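Introduction to Substance Use and Community Health
Unit 6: Alcohol Withdrawal and the First Week

Instructor: Akosua Alhassan
Section leader: Theophilus Bonsu

Read this handout before Thursday. The reading quiz covers the first four sections. Bring the Grendlow case packet to section, because we will work from it directly.

1. Why withdrawal gets its own unit

Students often come into this course thinking of heroin as the drug with the dangerous withdrawal. Opioid withdrawal is miserable, and it can be dangerous for people who are already sick, pregnant, or badly dehydrated. Alcohol withdrawal is different in kind. A person who has been drinking heavily every day and stops all at once can have seizures, and a small share of people go on to a condition called delirium tremens, which can kill.

Two other points make alcohol worth separate treatment. It is legal and sold nearly everywhere, so heavy use can go on for years without any contact with police or a treatment program. And many people try to stop at home, alone, without telling a doctor how much they drink.

2. What happens in the body

Alcohol increases the effect of GABA, a chemical that slows brain activity, and reduces the effect of glutamate, a chemical that speeds it up. With steady heavy drinking the brain adjusts in the other direction. It becomes less sensitive to GABA and more sensitive to glutamate. While the person keeps drinking, the two pressures more or less balance.

When the alcohol is removed, the adjustment stays in place for a while. The brain is now overactive. Most of the symptoms in section 3 follow from that: shaking, sweating, a fast pulse, trouble sleeping, anxiety, and in serious cases seizures.

You do not need the receptor subtypes for the exam. You do need to be able to explain the adjustment in two or three plain sentences to someone who has not taken biology. 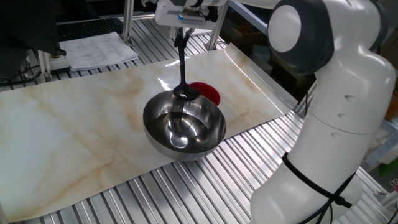

A related idea is kindling. People who have gone through withdrawal several times tend to have worse symptoms with later episodes, including a higher risk of seizure. When you take a history, ask about past attempts to stop and what happened during each one. A person who says "I just got the shakes last time" may still be at risk this time.

3. Timeline

The times below run from the last drink. They overlap, and not everyone goes through every stage.

6 to 12 hours: tremor, sweating, headache, nausea, anxiety, poor sleep. Some people still have alcohol in their blood when these begin.

12 to 24 hours: some people see, hear, or feel things that are not there. They may otherwise be clear-headed and know where they are.

Up to 48 hours: the main period for seizures. They can occur earlier, sometimes with very little warning.

48 to 96 hours: the usual period for delirium tremens to appear. Look for severe confusion, agitation, fever, heavy sweating, and a fast heart rate. This is a medical emergency.

After the first week: sleep problems, low mood, and irritability can last for weeks or months. These are often what bring people back to drinking, and families are rarely told to expect them.

4. Assessment

The Korletey intake form, which we use for practice in this course, has four parts: amount and pattern of drinking, time of last drink, past withdrawal, and other health conditions and medicines. Ask all four every time. The second part is the one students skip most often in role play, and without it the timeline above is no use to you.

Questions to practice:

- When did you last have anything to drink?
- What do you drink on a usual day, and what size are the bottles or glasses?
- Have you ever stopped for a day or more? What was that like?
- Have you ever had a seizure?
- Do you take anything for sleep, nerves, or pain?
- Who is at home with you?

The question about sleep and nerves matters because sedatives such as benzodiazepines act on the same system as alcohol. Someone who stops both together is at greater risk.
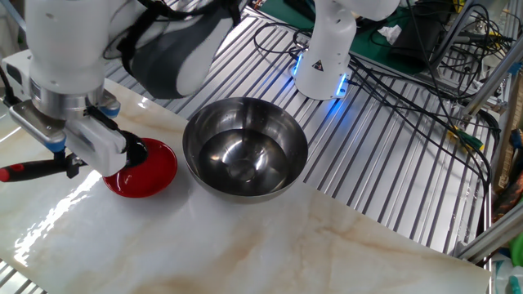
Should a heavy daily drinker be told to stop right away?

The safer advice is to speak to a doctor or a withdrawal service before stopping, and to avoid a sudden stop without medical advice. A person who has already stopped and is shaking badly, confused, or seeing things needs emergency care.

5. Where withdrawal is managed

Many people can be managed as outpatients if symptoms are mild, there is no history of seizures or delirium tremens, and a sober adult can stay with them. They are seen often during the first days. Inpatient care is used when the risk is higher or the home is not suitable.

Benzodiazepines are the standard medicine in both settings, given in a dose that comes down over several days. Thiamine (vitamin B1) is given as well. Heavy drinkers are often short of it, and a serious shortage can cause lasting damage to memory and balance.

Withdrawal care is not treatment for alcohol use disorder. It gets a person through the first week safely. Counseling, medicines such as naltrexone or acamprosate, and mutual-help groups come afterward, and the handover between the two is where many people are lost.

6. The Grendlow packet

The packet follows a small outpatient clinic through one year. It was written for teaching. In it, 112 people are referred for alcohol withdrawal and 70 of them attend a first appointment. Of those who attend, 8 are sent on to a hospital.

Before section, work out the share of referred people who never attend. Then list what you would want to know about them. The packet gives travel distance, the wait between referral and appointment, and the referral source. It says nothing about child care or work hours, and you should note that.

Dr. Bonsu will ask each pair to defend one change to the clinic. Keep it to something the clinic could afford on its present budget, which is on the last page.

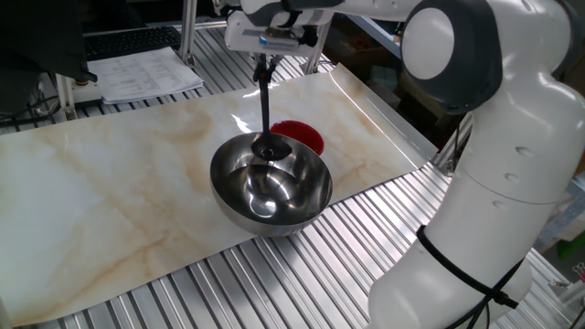
7. Language

Use "person with alcohol use disorder" or "person who drinks heavily" in written work. Avoid "alcoholic" unless you are quoting someone or giving the name of an organization. Do not write "clean" or "dirty" for test results; write "negative" or "positive." You will hear the older terms in clinics and from patients themselves, and there is no need to correct a patient.

8. Terms for the quiz

Tolerance: needing more of a substance for the same effect.
Dependence: a state in which stopping brings on withdrawal.
Kindling: worsening of withdrawal over repeated episodes.
Delirium tremens: severe withdrawal with confusion and an overactive body.
Thiamine: vitamin B1.

Written responses to section 6 are one page, double spaced, and go in the Stovulik folder before class. Late responses lose a point per day.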